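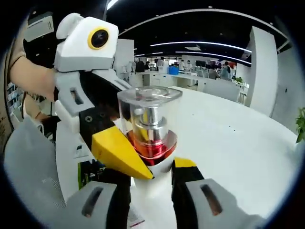
Kamlesh Shakya asked at the December meeting whether guiding an arm by hand teaches it anything that remote control does not, and whether the programme could afford to keep both. The question has since been put to the Gostard and Eltberg teams, and their replies are summarised for members below.

Gostard favours hand guidance for work in which the arm must press lightly against an object, such as a clear container standing on a support. The demonstrator feels the contact directly and can ease off at once. Eltberg prefers remote control for longer tasks, as the operator's hands stay out of the camera's view and the recordings need less editing.

Both methods will therefore continue until the present stage closes. Each task is to be demonstrated 100 times, with no operator working for more than 10 minutes without a break. The shared archive now holds 3,000 demonstrations, of which 403 await checking by the Boneck office.

Members who wish to act as demonstrators should apply through their own team. Training is held in the main office and begins at 9.30 a.m. Written guidance on both methods is available on request.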